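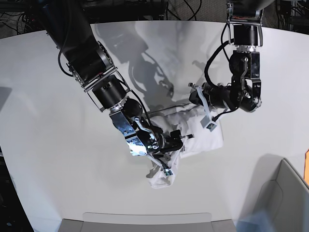

*White garment on the curved table, with two black robotic arms.*

**Awan Lake Slow-Pitch League, delegates' meeting**
Jul 29, 2023, upstairs room, Awan Recreation Hall

**Present:** chair, secretary, scheduler, umpire coordinator, delegates from seven of the nine clubs. Pullport sent two delegates, who were reminded that this does not mean two votes.

**Apologies:** Molgate Second Nine (on the road). Nothing received from the Awan Loggers, which under the bylaws counts as an absence and in practice counts as the Awan Loggers.

### 1. Minutes of the last meeting

Accepted with one correction. Where the minutes read "Pullport agreed to drag the infield," they should read "Pullport agreed that the infield should be dragged." Pullport feels strongly about this. The secretary has made the change in ink.

### 2. Matters arising

**Scoreboard.** The replacement bulbs arrived and fit. The board now shows the correct score for the home team. The visitors' tens digit is still out, so a visiting team with more than nine runs appears to be having a quiet evening. Molgate asked that umpires announce the score aloud at the end of each half inning until it is fixed. Agreed. The umpire coordinator asked whether this could be done without a microphone. It will have to be.

**Lost property.** The box is full. It holds mostly left-handed gloves, in a league that claims to have very few left-handed players. Clubs are to collect what belongs to them by the next round or it goes to the youth program.

**Gate at Field 2.** Still sticks. The county has been told. The county has told us it has been told. Carried over.

### 3. Schedule and rainouts

The scheduler reported that nine games are waiting to be made up. Seven of them involve Pullport, whose home diamond sits at the low end of the park and drains toward second base. The scheduler has looked at the remaining evenings, the remaining light, and the wedding booked on the outfield side of the hall, and does not see how everything gets played before the playoffs.

Options put to the meeting:

- Play doubleheaders with shortened games.
- Move Pullport's home games to Molgate, which has lights and sand under the infield.
- Declare the unplayed games ties.

The third option was proposed by the club in first place. It did not find a second.

Discussion of the doubleheaders ran long. The Awan Herons said their roster is made up of people with knees and that two games in one evening is a medical question. Molgate said everybody has knees. The Herons said not like these.

Discussion of the move to Molgate ran longer. Pullport does not object in principle but wants to bat last, being the home team, and wants to use the home dugout, being the home team. Molgate pointed out that the home dugout at Molgate is where Molgate keeps its rakes, its chalk, and a barbecue of considerable age, none of which it wants moved. After some back and forth, Molgate offered to put a tarp over the barbecue.

**Motion:** That Pullport's outstanding home games be played at Molgate, Pullport to bat last and use the third-base dugout, the visitors to use the other one, and the tarp to stay on. Carried, one against. The chair noted that the vote against was from Molgate, whose offer it was.

**Motion:** That any game still unplayed at the end of the regular season be dropped and standings settled by winning percentage. Carried. The Herons asked to have it explained how winning percentage works when a team has ties. The scheduler will send something around.

### 4. Multotier

The league began using the Multotier scheduling service in January. Delegates were invited to share their experience of it and did so.

The Lakeside Grays reported that their roster shows a catcher who retired before the service was adopted and who cannot be deleted. He has been sent every reminder this season and has begun replying to them. Pullport reported that its reminders come in the middle of the night. Molgate reported no problems, and on further questions said it had not logged in.

The scheduler defended the service on the grounds that the previous system was a clipboard, and that the clipboard was once left on the roof of a car. Several delegates spoke warmly of the clipboard.

Agreed to keep Multotier through the end of the season and look at it again over the winter. The scheduler will print the week's games and pin them on the board outside the hall, so that there is something to fall back on. A delegate observed that the printout will need to be attached to something stiff.

### 5. Umpires

The coordinator is short of plate umpires for the late games. Two people have come forward since spring. One of them plays for the Grays and is willing to do any game except those with the Grays in them. The other plays for Pullport and is willing to do any game, especially those with Pullport in them. The coordinator thanked both and has written back to one.

The coordinator asked for the following to be passed along to all teams:

- The strike mat is the strike zone. It is not a suggestion. If the ball lands on the mat within the legal arc, it's a strike, and this was also so last year.
- Only the captain may question a call. The captain may do so once.
- Spectators in lawn chairs behind the backstop are welcome. They are not umpires, however good the angle.
- Dogs on leashes. The game between Molgate and the Grays was held up when a dog came into possession of a live ball in right field. The umpire ruled it a ground-rule double. The Grays have asked whether that is in the book. It is now.

The Grays' protest of that game was heard under this item. The Grays argued that the batter would have been held to a single but for the dog. Molgate argued that the batter would have scored, and that the dog was nearer to the Grays' bench than to anyone else's. Both sides agree that it was a good catch. Protest denied, result stands.

### 6. Money

The balance is $1,355, with all bills paid up to the end of last month. Still to come: field rental for the playoffs, trophies, and a new set of bases for Field 2, where first base has developed a lean.

Two clubs have not paid the second half of their fees. They were not named at the meeting. The Loggers were not present to hear themselves not being named.

The chair asked whether the league wants to spend on trophies again, given that last year's runner-up plaque was left behind on a picnic table and is now holding open the door to this room. After a look at the plaque, the meeting decided on one trophy for the winners, the existing one, with a new plate. The door will keep the plaque.

**Motion:** That the league buy one set of bases now and leave the pitcher's screen until next year. Carried. The pitchers present wished it recorded that they voted against.

### 7. Playoffs and closing day

Format to stay as it was, with the top two clubs getting a bye. All games at Molgate. Closing day to be held the same day as the final, weather allowing, with the home run contest beforehand and the cookout after.

*Home run contest.* Last year it was held with the batters facing the parking lot. This year it will be held with the batters facing the other way. One entry per club, own bat, league balls. Bats will be checked. Clubs that don't see why bats need to be checked are asked to think back.

*Cookout.* Molgate has the barbecue (see item 3) and will take off the tarp for the occasion. Pullport will bring corn. The Herons will bring folding chairs. The Grays offered to bring their potato salad and were thanked for the thought; the meeting suggested buns. The Grays will bring buns, and would like it known that nothing was ever proved.

*Old-timers' inning.* Proposed by the Herons, an exhibition inning before the final for former players. The umpire coordinator asked what would distinguish it from a regular Herons inning. The chair moved the discussion along. Agreed to try it if there is time, no sliding.

### 8. Other business

The Grays asked about changing their uniform color mid-season, the current gray having been confused with Pullport's dirty white. Pullport said its white is white. Left to the two clubs to sort out between them.

Molgate asked that teams stop parking along the farm lane. The farmer has been patient and owns a tractor.

A delegate asked whether the league has a rule on music between innings. It doesn't. The delegate asked whether it could have one about that particular song. The secretary will draft wording that covers the song without printing the title.

### Actions

| What | Who |
|---|---|
| Revised schedule with Pullport games moved | Scheduler |
| Note on winning percentage, with a worked case for ties | Scheduler |
| Weekly printout on the hall board | Scheduler |
| Tens digit, visitors' side | Chair to call the electrician again |
| Order bases for Field 2 | Secretary |
| Fee reminders | Secretary |
| Tarp | Molgate |
| Empty the lost property box | All clubs |

Next meeting is the week before the playoffs, same room. Clubs that send nobody will be put down for cleanup.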